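September, by Annag MacKinnon

Print this page | E-mail to a friend

OK so a few of you asked how the week at the cottage went, and I'm finally unpacked, so buckle up, this is going to be a bunch of posts.

We rented a place called Geddes, up the hill from the harbor in Gamness. I'd been looking at it online since spring (like, embarrassingly often) and kept talking myself out of it. Then a week opened up for $1,268 including the cleaning fee and I hit the button before I could think!

Getting there: take the coast road, ignore your phone when it tells you to cut through Tisum. We listened to the phone. The Tisum road is single lane with a gravel pit at one end and we spent a good while backing up for trucks.

Check-in is by key box, and the code came by text that afternoon. The box sticks. You have to push the little door IN and then slide it down. I stood there in the drizzle saying words my mother would not like.

The house! Two bedrooms, both upstairs, and the back one is the one you want. It looks over the garden and you don't hear the bins getting collected. The front one has the bigger bed though, so we flipped a coin and I lost.

Kitchen is small but somebody who cooks has stocked it. Sharp knives!! A decent skillet! A salad spinner, which I have never once seen in a rental. Bring your own coffee filters, they have the cone but no papers.

Shower is great once you work out that hot and cold are swapped. The booklet does mention this. On page 3. I read page 3 on our last night.

Heating: there's a wood stove and there are also regular radiators. The stove is lovely and I burned through the whole starter basket of logs the first evening like a fool. More logs at the gas station by the harbor, cash only.

The owner is a man named Craig Galbraith and he could not have been nicer. I messaged him at 9 at night about the dishwasher and he wrote back in around 2 minutes with "hold the start button longer." Held it longer. Dishwasher ran.

Food: we ate at Wusa twice. It's the little noodle place behind the fish market and it only has a handful of tables, so go early or go late. Get the crab one. My sister got the pork one both times and would like it on record that hers was better (it wasn't).

The beach is a ten minute walk down and a LOT longer back up. There are steps, then a path, then more steps. If anyone in your group has bad knees I'd drive and use the lot by the chapel.

Low tide is when you want to be there. You can get all the way along to the second cove and sit out of the wind. We had it to ourselves one morning, just us and somebody's very wet spaniel.

Stuff I'd change: the Wi-Fi is fine downstairs and hopeless in the bedrooms. The couch is a looker and not a sitter. And they could really use a hook by the back door for wet coats, we had them hanging off every chair.

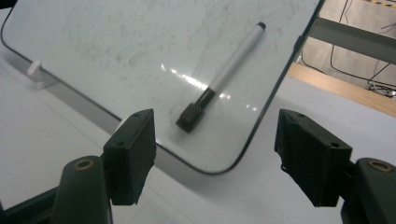
Whiteboard, wiped but still a bit smudgy.

Someone asked about dogs. Yes, one dog, you have to tell Craig when you book and there's an extra charge. The garden is fenced on three sides and the fourth is a hedge, so a small determined dog is going to get through that hedge.

Checkout is 10 a.m., which felt rude after a week of sleeping in, but all they ask is that you strip the beds and take the trash out. No mile-long chore list, thank goodness.

Would I go back? I've already asked about May. He's checking with a family who usually take that week, so if you're that family, hi, please consider June.

Last thing, for the person who messaged me about parking: one car fits in front of the house, second car goes on the street past the mailbox. Fold your mirrors in.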